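Teardown bench notes, May 2024

Vy Tạ wants the arm taking old desktops apart by the fall. I still think a person with a screwdriver wins, but I said I would write down what I see and keep my opinions to the end of each entry. That lasted one entry.

Gripper is on the Horkine mount, fingers as they came from Jeltmont. Speed limit set to 85 mm/s near the case. The cables are my main complaint. Every demo I have watched uses a nice clean tower with the wiring tucked away, and ours never look like that.

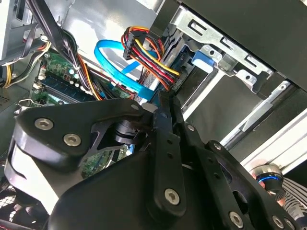 Closing force is the other thing. Jeltmont's sheet says 8 N is plenty for a plastic caddy. Maybe, if you grab it square. Come in a few degrees off and I expect the caddy to twist in its slot, and then we are prying, which I don't want an arm doing next to a board. I asked for a force cutoff in the Drultau script and got a comment line that says TODO.

Vy's target is 600 seconds per machine. I would like to see the stopwatch rules first – does pulling plugs by hand count or not? Last September's numbers left it out and looked great.

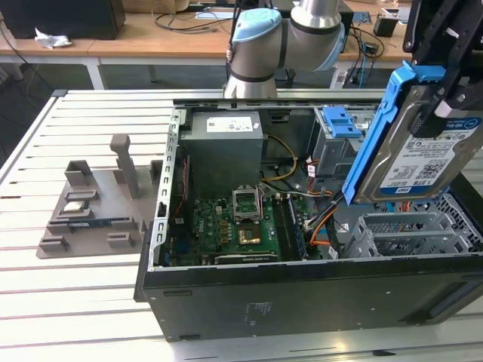
Does the arm need to know which drive it is holding?

Only for the log. The grip is set by the caddy, so the label can be read later at the bench.

To do: write the cutoff, teach the approach pose again, ask Barroso about softer finger pads. Bolt 402 on the parts list is the wrong length, reorder.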